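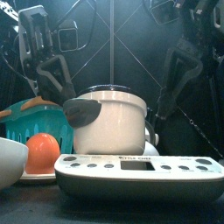

28th March

Budget day again, and my head is full of brackets. I told myself I'd write this up before dinner so that when September comes and everybody asks why we bought what we bought, I have something better than a shrug and a folder of screenshots.

So. The two-arm setup stays. That was the first thing Shigeru Sugiyama and I agreed on, and it took all of one cup of coffee. He'd come in with a plan to go down to one arm per table and put the savings into a second table, and I get it, I do, twice the tables sounds great on paper! But half of what we want to do this year is kitchen stuff, and kitchen stuff wants two hands. One to steady the pot, one to deal with the lid. I don't want to spend the summer teaching a single arm to chase a pan across a tabletop. He gave in pretty gracefully (he wanted the window open in exchange, so I froze all morning).

The next bit was grippers, and we got stuck there for ages. I want spare fingers, a proper stock of them, in a drawer, labeled. Arix sells them in packs at $79 and Pukach sells what looks to me like the same thing one at a time, with shipping on every order. I put down 2 packs from Arix. Shigeru thinks one would do. I wrote 2 in pen and he wrote "1?" next to it in pencil, so we'll see who wins. My vote is that a day spent waiting on a plastic part costs us more than the part does, and I'll say so to anyone who asks.

Then the toys. I love this line of the budget. It's the cheapest thing on the sheet and it gets the most questions, every single time. Play food, little pots, plates, a basket, the stove with the buttons on it. Eglė Ots from purchasing called me up after lunch to ask, very politely, whether "Little Chef" was a vendor. No, Eglė, it's printed on the stove. She laughed, thank goodness. Then she asked why it couldn't come out of office supplies and I had no good answer, so now maybe it does? 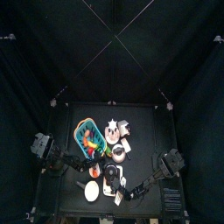 What I do want is duplicates. If we lose one carrot or crack one plate, I'd like to reach for the same carrot and the same plate, and toy stores swap their sets around all the time. So I'm asking for $192 for toys and I'm going to buy the lot in one go and fill a shelf. Note to self: measure the shelf first. Last year's bins are still living under my desk and I kick them daily.

The big one is the enclosure. Noguchi quoted us $457 for another set of black fabric walls with the frame pieces, and I thought that was fair until Shigeru found that Perkora will sell us just the fabric and let us sew the edges ourselves. Sew them ourselves! With what, and who? I can hem a pair of pants on a good day. I kept the Noguchi quote in and put Perkora in the notes column so it looks like we shopped around. Well, we did shop around.

Things I forgot and have to add tomorrow: cable ties, a longer power strip, corner fittings, some kind of mat for the floor where we all stand. Also a line for repairs. We never put in a line for repairs and then we act shocked. I don't have a number for it yet. Shigeru says to take last year's repair bills and add a bit, but last year's bills are in three different inboxes, one of them his, and he doesn't delete or sort anything.

Eglė needs the sheet by noon. Fingers, toys, walls, odds and ends, repairs. I still have to call Arix back about delivery, and find out if the quote from Noguchi has tax in it — I have a bad feeling it doesn't.

Soup for dinner. Too tired for anything with a lid and a pan both.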